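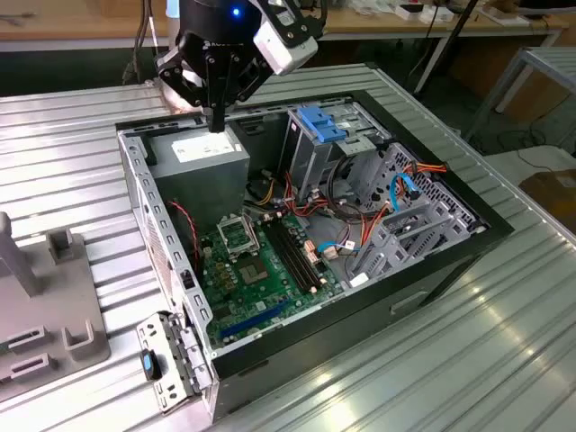 Subject: Re: Screening day at Plokden, room times and open slots

Thanks for the notes. Answers are in line.

> We have the short films down for the morning and the
> channel's drama preview after lunch. Is the big room
> still ours all day? The Flililthorpe site says it seats 380.

It is ours until 5. The 380 includes the balcony, and Plokden only opens that if we pay for extra door staff. Plan on 200 downstairs. Registrations are at nearly that now, so please stop sending the link to outside lists. 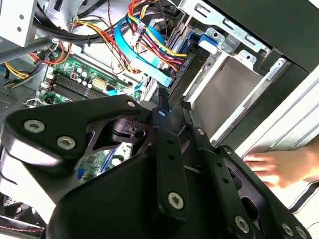

Regional Programming and Events, Wirent Television

> Do the filmmakers bring their own files or do we
> collect them ahead of time?

Ahead of time. Send everything to the playout desk with captions burned in. Two of the films we got last year had captions in a separate file and they ran without them. Stereo sound is fine. If a film is longer than its slot, tell us now and we will move the panel.

> Babić asked if they can record the commissioning
> session for their podcast.

Yes for the talk, no for the questions. People pitch half-finished ideas in that part and we told them it would stay in the room. Babić can set up by the left aisle. They need to bring their own recorder, as the house desk has no spare output.
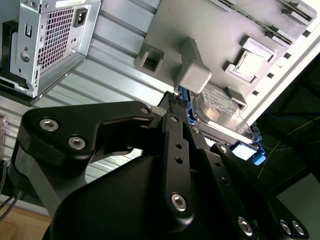

Page last changed: April 12, 2023

> When does the full schedule go out?

End of the month for presenters, and to everyone else after the July listings close. The two slots before lunch are still open. If your team wants one, reply to the list with a title, a running time and who will introduce it. Lunch is not provided for guests, only for presenters and crew.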